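Projektberichte | Greiftechnik

Dezember – Waltraud Eberhard

Zwischenbericht Zelle 2, Projekt Prasto: Einrichtung und Wartung des Greifers

1. Stand der Arbeiten

Im Berichtszeitraum wurde die Zelle 2 auf flache Teile umgestellt. Der Arm blieb unverändert, neu sind die Fingerpaare und die Halterung der Handkamera. Die Finger stammen aus der zweiten Lieferung von Zürcher und haben innen eine geriffelte Fläche. Die erste Lieferung war an den Spitzen 5 Zehntel zu breit und ging zurück. Die Kosten dafür hat der Lieferant übernommen.

Nach dem Einbau wurde die Handkamera neu kalibriert. Die alte Kalibrierung ließ sich nicht übernehmen, weil die Halterung jetzt etwas tiefer sitzt. Beide Fingerspitzen müssen im Kamerabild sichtbar sein, sonst fehlt der Bezugspunkt für die Höhenkorrektur. Der Aufwand lag bei 20 Arbeitsstunden, geplant waren zwölf.

2. Greifversuche mit Karten

Für die Versuche wird ein gedecktes Tischfeld verwendet, keine graue Normplatte. So war es mit Atska vereinbart. Bedruckter Stoff, Karten mit Schrift in verschiedenen Richtungen und Klarsichtfolie kommen bei den späteren Anwendern vor und machen der Bildauswertung am meisten Mühe. Die Finger werden links und rechts der Karte angesetzt, danach wird die Höhe korrigiert und erst dann geschlossen.

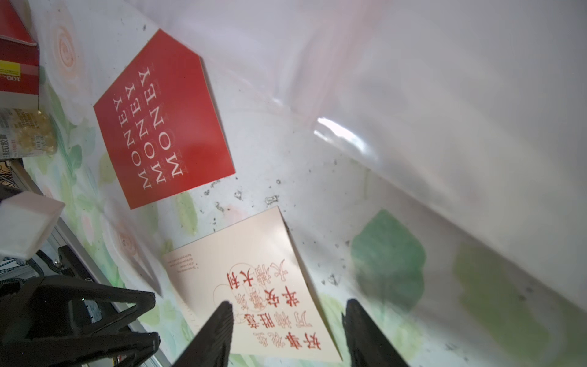

3. Ergebnisse

Von 208 Greifversuchen waren 181 erfolgreich. Die Fehlgriffe verteilen sich ungleich: Der größere Teil entfiel auf Lagen mit Folie in der Nähe der Karte. Reflexe auf der zerknitterten Folie werden von der Auswertung als Kartenkante gelesen, der rechte Finger setzt dann zu weit außen an. Bei schräg liegenden Karten ohne Folie gab es kaum Ausfälle.

Ein zweiter Punkt ist die Tischhöhe. Das Tuch gibt nach, und die Kraftschwelle beim Absenken war zunächst zu hoch eingestellt. Sie wurde in zwei Schritten gesenkt.

4. Wartung

Die Backen werden jetzt vor jeder Versuchsreihe mit einer trockenen Bürste gereinigt. In den Riefen setzt sich Staub fest, die Haltekraft lässt dann merklich nach. Die Schrauben der Kamerahalterung sind mit Sicherungslack versehen – sie hatten sich zweimal gelöst. Ein Ersatzpaar Finger liegt bei Bradness im Lager.

5. Nächste Schritte

Offen ist ein Polfilter für die Handkamera, das Angebot liegt vor. Danach wird die Reihe mit Folie wiederholt. Der Mehraufwand bei der Kalibrierung wird aus der Position Reisen gedeckt, eine Aufstockung wird nicht beantragt.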